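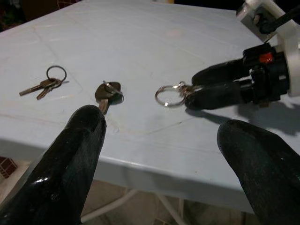

연한 청회색 상판 위의 열쇠 관련 물건 세 개

Plandar 읽어보기

안녕하세요, 함로운입니다. Plandar는 제가 동네 열쇠집 이름이랑 간판 문구를 모으다가 판이 커져 버린 텍스트 데이터 모음이에요. 처음엔 메모장에 적어 두던 건데, 남승우 님이 표로 정리해 보자고 꼬드기는 바람에(고마워요!) 여기까지 왔습니다.

버전
지금 올라와 있는 건 네 번째 판이고 2024년 5월 19일에 올렸어요. 다음 판은 8월에 낼 생각인데, 제 일이 바빠지면 밀릴 수도 있습니다.

뭐가 들어 있나요
간판 문구 1382줄이 들어 있어요. 동네는 46곳이고요. 파일은 CSV 하나, UTF-8입니다. 엑셀에서 바로 열면 한글이 깨질 때가 있으니 데이터 가져오기 메뉴로 불러오세요. 저도 매번 까먹고 더블클릭합니다.

열 설명
id: 그냥 일련번호예요. 중간에 빠진 번호는 중복이라 지운 줄입니다.
text: 간판에 적힌 그대로. "열쇄", "도장·열쇠", "열쇠 긴급출장" 같은 표기를 하나도 안 고쳤어요. 맞춤법 교정하고 싶은 마음은 알지만 원본은 꼭 남겨 주세요.
area: 동 이름까지만. 번지는 뺐습니다.
kind: 열쇠 전문, 도장 겸업, 구두 수선 겸업, 기타. 철물점이 제일 골치 아팠는데 결국 기타로 몰았어요.
note: 제 잡담이 섞여 있어요. 분석할 땐 빼고 쓰시는 게 편할 거예요.

어떻게 모았나요
걸어 다니면서 손으로 적었습니다. 전화번호랑 사장님 성함은 처음부터 안 적었고, 상호에 성함이 들어간 21줄은 성만 남기고 나머지를 동그라미로 바꿨어요. 세로 간판은 위에서 아래로, 두 줄짜리는 빗금(/)으로 이어 붙였습니다. 유리문에 붙은 시트지 글씨도 넣을까 한참 고민하다가 넣었는데, 이건 note에 "시트지"라고 써 놨어요.

아쉬운 점
제가 사는 쪽 동네에 많이 쏠려 있어요. 전국 통계처럼 쓰시면 곤란합니다. 문 닫은 가게도 간판만 남아 있으면 들어갔고, 영업 여부는 따로 확인 안 했어요. 그리고 kind는 저 혼자 분류한 거라 헷갈리는 줄이 꽤 있습니다. 도장집인지 열쇠집인지 간판만 봐서는 모르겠는 곳이 정말 많더라고요.

같이 쓰면 좋은 것
승우 님이 만든 Shetty라는 작은 스크립트가 있는데, 띄어쓰기만 다른 문구를 한데 묶어 줘요. 저장소 tools 폴더에 있습니다. 실행하면 결과 파일이 새로 생기고 원본은 안 건드려요.

라이선스
CC BY 4.0입니다. 출처에 Plandar라고만 적어 주시면 돼요. 글꼴 연구든 과제든 편하게 쓰시고, 재미있는 결과가 나오면 저한테도 살짝 보여 주세요!

고칠 곳을 찾으셨다면
이슈에 id 번호랑 고칠 내용을 남겨 주세요. 동네 열쇠집 제보도 환영인데, 사진 말고 글자로 옮겨서 보내 주시면 제가 훨씬 빨리 넣을 수 있어요. 답은 보통 밤에 답니다.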